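Mostlow Knitting Repairs - Questions and Answers

Do you repair machine-knit clothes?
Yes. We take hand-knit and machine-knit, also very fine gauge.

How long does it take?
Usually 32 days. In April it is longer, many people send their winter sweaters then.

Must I wash the piece before sending?
Yes please. We do not accept unwashed wool.

What is the price?
A small hole is 48 dollars. New ribbing on one cuff is 54 dollars - the yarn is included.

Can you match my color?
We keep some 2,000 shades. Dark gray and navy are the most difficult.

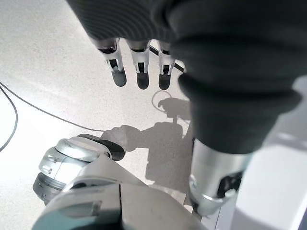
If we have no good match, Killian Ferrand will write to you before he starts.

Can I bring it in person?
Yes, to our Visport shop, until 5 p.m.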